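# Setting up the Skusen two-hand gripper kit for a soft-goods task

The Skusen kit from Jivcombe ships as a pair of hand-held grippers, two cables and a license for the Lurkura recording software. This page covers the steps from a mounted pair to a first usable set of demonstrations. The task is turning and placing a baseball cap. Firmware 8 or later is assumed.

## 1. Check the jaws

Connect both grippers before opening Lurkura. Squeeze and release each one several times and watch the width readout. It should return to the same open value every time. If it drifts, run **Calibrate > Width** with the jaws fully open and nothing between the fingers.

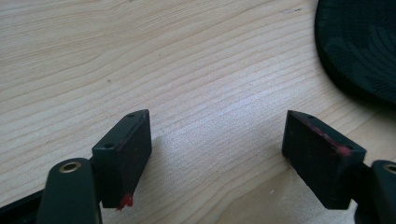

*Jaws open over the table, view from the gripper camera.*

Both fingers must stay in view through the full stroke. If one leaves the picture before the jaws are fully open, loosen the camera bracket, tilt it and repeat the check. Look at the pivots too. Play in a linkage shows up later as noise in the width channel, and Lurkura will not filter it out.

## 2. Place the object

Put the cap near the middle of the table, where both hands can reach it without crossing. For the turning task it starts upside down. Vary the angle between takes, but keep the whole cap on the table.

Route each cable back along the hand and down past the table edge. Leave enough slack for a full wrist rotation – a tight cable pulls the gripper off line at the end of the reach.
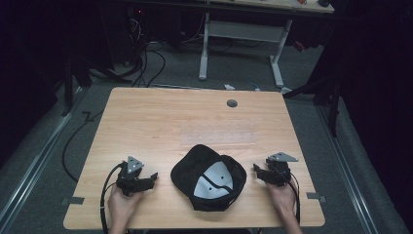
Start each take with the grippers on either side of the object and the fingers pointing inward. Hold still for one second, then move. Lurkura uses the still period to align the streams, and takes without it are rejected on import.

## 3. Record and export

1. Press **Arm**, then **Record**.
2. Do the task once at normal speed.
3. Return to the start position and press **Stop**.
4. Mark the take as good or bad before the next one.

Our first session gave 158 good takes. Export to the Ongart format took 453 seconds on a desktop machine with the default settings. Turn off preview generation if disk space is short.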